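Print this page | E-mail this page

Speaker notes, Rafail Mavromatis: The Table by the Window

Slide 3. Say hello, then go straight to the table! Everyone has one like it - the spot where reading piles up. I love these tables, and I want the room to love them too.
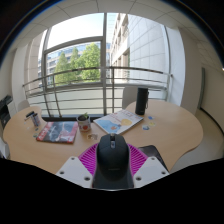
Slide 4: Seedling, magazines and mouse at the light wood table.

Pause on the seedling. Such a tiny plant, and the cup has a red fruit printed on it! Ask who grows something where they read (hands up, 2 minutes). Then on to the magazines - one left open is an invitation to sit down.

Contact | Copyright Plallen | Back to top
This site uses cookies. OK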